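The Cup at the End of the Hall

Analyn Gatchalian buys paper cups for the Drummond building, a former shoe warehouse that now holds offices, two classrooms and a shared break room on each floor. She orders them by the case. Until last winter she gave them very little thought.

Then the break rooms were repainted, the old wall dispensers came down, and the cups had to go somewhere. They went on tables, in open stands, with a folding chair nearby for anyone who wanted to sit. People liked it. They also took three cups when they meant to take one.

Nested cups stick. Paper gives a little under pressure, and a tall stack presses hard on the cups at the bottom. Pull the top one straight up and the next one or two often come with it. Most people then drop the extras on the table or throw them out.
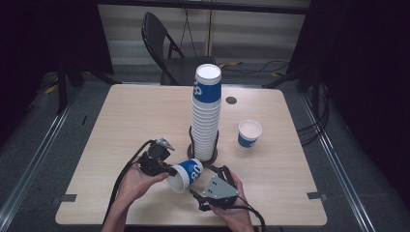

Gatchalian started asking for samples. She tried smooth cups first, from a supplier called Vostley, and found that they gripped each other worse than anything she had used before. Cups with a ribbed wall did better. The ridges leave thin channels for air between one cup and the next, so there is less suction when you lift.

The ribs were added for other reasons. A flat sheet of paper bends easily, and a folded one resists. A pleated wall lets a light cup stand up to a squeeze, and the raised lines put less paper against the fingers, so a hot drink is easier to hold.

"You can feel the difference with your eyes shut," says Oluwaseun Effiong, who spent nine years running a cup-forming line and now advises small packaging firms. "A plain wall folds in at one spot. With the ribs, your fingers spread the load without you thinking about it."

Printing on that kind of wall takes some care. A straight line crossing a fold picks up a small step at each ridge, and thin lettering can turn to mush. Effiong tells customers to use one strong color and thick shapes. A solid band with big white characters will still read from across a room, even when the edges come out a little jagged. Small type belongs on the carton.

He has opinions about stands, too. A ring that holds the lower cups keeps the column from leaning, but it should be loose enough to turn a cup inside it. The base should be wide. He likes the Hureo stand for low counters and dislikes tall tubes, which hide how many cups are left.

Gatchalian's own stands came from Cluvlow, and she bought enough for every floor. She keeps the stacks shorter than she used to. In her last full month before the change, the building went through 2,019 cups. The month after, with ribbed cups and shorter stacks, it used about 977 fewer. Part of that drop was a holiday week, she says, and she doesn't claim all of it for the cups.

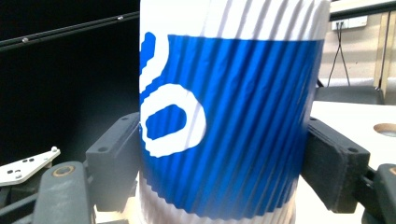 How to take one cup

Effiong's method is simple. Hold the second cup steady with one hand. Put your fingers on the sides of the top cup, below the rim, and turn it slightly before you lift. Don't pinch the rim. It is rolled to be smooth against the lip, and once it has been crushed it may drip.

If two come up together, roll the pair gently between your palms and pull again. Don't tap them on the table.

Storing the rest

Keep unopened sleeves on their sides in the carton, away from steam and sinks. Paper takes up moisture from the air, and damp cups go soft at the seam. Gatchalian moved hers out of the cabinet above the dishwasher and onto a shelf in the supply closet, where the bottom row is now coffee filters.

She opens a new sleeve only when a stand is low, and she wipes the stand before refilling it. The next order is for 200 cups in a larger size, which the second floor has been requesting since spring. They won't fit the rings she has.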